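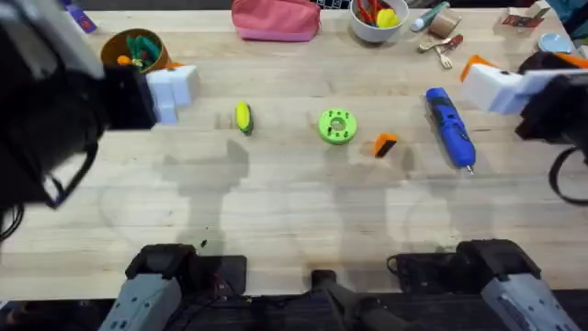 Bench, mid-sort: corn cob, green disk, screwdriver

Sorting small parts: bench notes
15 Feb 2026

The small-parts problem has been on my list since the shelves went up. Anything under the size of a fist ends up on the bench, stays there for a week and then gets pushed to the back edge. The back edge fills, the working area shrinks, and the next job starts with ten minutes of clearing.

The method I use now has three stages. Stage one is to spread everything out in a single layer with a hand's width between items. Piles hide duplicates and small screws. Spacing is slower to set up but it means each item gets looked at once, picked up once and put down once.

Stage two is deciding on a class. I keep the classes crude:

Tools (anything that does work on something else)
Toys, whole
Toys, parts of
Unknown

The screwdriver is a tool and goes back to its hook with the bit removed. Bits left in the chuck get lost when the driver is lent out. The corn cob is a toy, whole. The lime-green disk took longer. It has a centre hole and a set of smaller holes near the rim, so it could be a gear or a spool, and I had it under Unknown for most of February before moving it to Toys, parts of. Unknown is emptied once a month. Whatever has not been claimed by then is given away or binned.

Stage three is the container. I tried the Frota stacking boxes first, the 257 mm ones with clip lids. They are well made and the lids seal properly, but a lid is an extra operation at each end of the job, and in practice things were left on top of it. I then had a Skidura drawer unit on trial. The drawers are rated for 600 g each, and the runners bind well before that if the load sits to one side. It went back.

Cardboard tubs have turned out better than either. They are open at the top, light enough to lift with one hand, and tall enough that longer pieces stand up where they can be found. The drawbacks are that they tip if loaded unevenly and that the rim goes soft with handling. I run a strip of Hillura tape round the inside of the rim, one turn, pressed down with the back of a spoon. A 432 cm roll has done every tub on the shelf with a short length left over.

One tub per class, and the tub comes to the bench before the sorting begins. Fetching it afterwards adds a trip and usually a second pile. 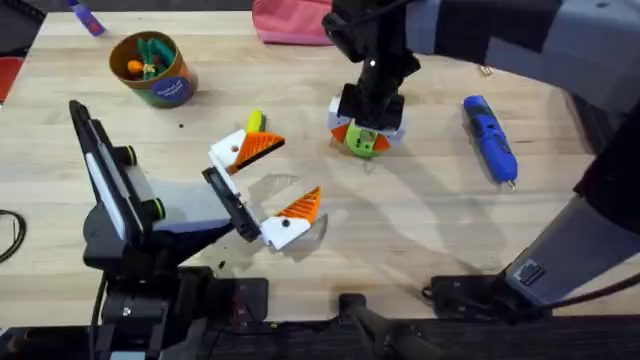

Ok-hee Hyun wrote in to say that one tub per class falls apart as soon as a class outgrows its tub, and that she splits hers by length instead, short pieces in one and long in the other, whatever they belong to.

I have tested this on the toy parts only. Retrieval was quicker for long pieces and slower for short ones, where I had to tip the tub out twice. A shallow Dudico tray under the short pieces may fix that. The tray is on order, and the Unknown tub is due for emptying before it arrives.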